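The tolerance in the toy box

A shape sorter is a simple object: a board or a box with holes, and a set of blocks that match them. Most adults give it no thought beyond the price. For the people who make them, it is one of the harder things in the nursery catalogue to get right, and the difficulty lies almost wholly in the gap between block and hole.

That gap is called the clearance. If it is too small, the block jams when a child offers it at a slight angle, which is how children offer everything. If it is too large, the wrong block goes through, and the toy stops sorting. Between the two there is a working band, and its width depends on the shape.

Mattes Gerlach has drawn blocks for Piltano since the firm moved from wooden puzzles into moulded sets. He starts each new set with the circle, as it fits its hole at any turn and needs only to be lined up from side to side. The square fits at four turns, the triangle at three. A five-pointed star fits at 5, but each of those positions is far less forgiving than the square's, because ten faces and five inner corners must all clear at once.

"People assume the star is hard because it looks hard," Gerlach says. "The eye finds it quickly. The hand has the trouble."

The trouble can be measured. Take a square block and twist it slightly in its hole. The corners touch first, and the amount of twist allowed depends on the clearance and the distance from the centre to the corner. A star of the same overall width reaches the same distance, but its points are narrow and its flanks are steep, so a twist closes the gap on one side of every point. Designers can open the hole, round the tips, or put a lead-in on the block, meaning a small slope at the end that guides it home.

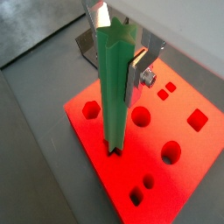 Rounding the tips is the usual answer, and it helps twice. Sharp points wear fastest, and a worn point leaves a rough edge that catches on the board. Pasten, which moulds for several toy firms, keeps a record of returned sets, and Elibariki Tanui, who runs its tool room, went through 3510 of them before the last change to the star tooling. Chipped or flattened points were the most common fault on any block with an inner corner. Cracked boards came well behind.

The inner corners bring a fault of their own. Plastic shrinks as it cools, and it shrinks more where it is thick. A solid star is thick at the centre and thin at the points, so the middle pulls in and the flanks go slightly hollow. The block still passes through its hole, but it rocks. Tanui's remedy is to core the block from the underside, leaving walls of even thickness. This adds a pin to the mould and a few seconds to the cycle - a cost that cheaper makers decline to pay.

Wood behaves differently. It does not shrink in a mould, but it moves with the weather, and more across the grain than along it. A beech star that fits in February may bind in a damp summer. Yaroslav Nazarenko, who cuts wooden sets to order at the Yatsenko workshop, allows for this by making the hole wider across the grain of the block. The board then has to be marked so that it is assembled the right way round. He stores finished stock for a full season before checking the fit again.

Height matters as well. A flat block tips as it enters, wedges across the hole and stays there, much as a drawer sticks when pulled from one side. A tall block is easier to hold upright and gives the fingers somewhere to be other than in the way. It also costs more material and makes a heavier box. Gerlach's rule is that a block should stand at least as tall as it is wide, though he breaks it for circles.

Checking all this is dull work. At Grotance, a small test house, Qusai Chamoun uses a pair of plain gauges for each hole, one that must go through and one that must not. From a batch of 700 boards he pulls 100, tries both gauges in every hole and writes down the failures. He then tries each block in every hole it does not belong to. The star and the hexagon are the pair that most often cause a batch to be sent back, since a small hexagon will drop through a generous star.

Nazarenko sends his boards to the same bench twice a year. The last lot came back with one note, about a triangle, and he has recut the template.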